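How I Get the Smell Out of My Lunch Containers

I pack lunch most days, and by February my snap-lid boxes all smelled like onion soup. My neighbor Henrike talked me out of throwing them away (thank goodness!), so here's what I do now.

Start by clearing a bit of table and opening up whatever needs help. Wash the box and lid in hot soapy water first – grease holds on to smells like crazy. 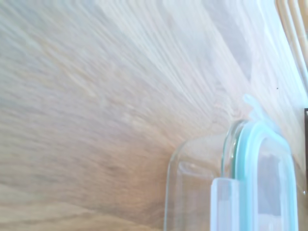

Next comes the seal, where most of the funk hides. If yours comes out, ease it up at a corner with the handle of a teaspoon, never a knife. Stir 50 grams of baking soda into 700 ml of warm water and let the seal and lid soak overnight.

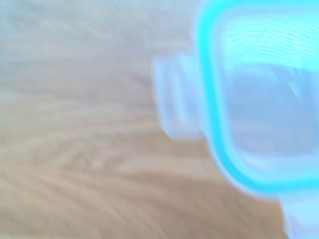 In the morning, go over the groove and the hinges of the latches with an old soft toothbrush, then rinse well. Let everything dry completely before you press the seal back in, and please don't stretch it! I store mine with the lids just resting on top, and I only snap them shut when there's food inside.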